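Prekwood gripper, build notes

Hand-held two-finger gripper, second version, put together on the bench at the Galindo shared workshop. Natalina Cocco drew the arms and I did the assembly. Last updated 18/08/2019.

The arms are black, each with a brass-coloured insert near the top. Both pads are separate blocks, so a worn one can be swapped without reprinting the arm. Print settings are the same as for the June version, apart from a slower first layer.
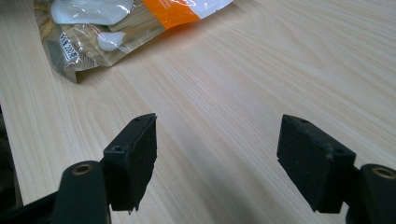 Pad angle was the main change. Sarahí Ponce ran the old set for 2,441 cycles before the left pad began to creep outwards, and we stopped at 2,000 with the stiffer arm - no creep measured. Closing force is still set by hand with the spring screw, one turn at a time, up to 10 turns. Drawings for the trigger link will go up once the pivot hole has been corrected.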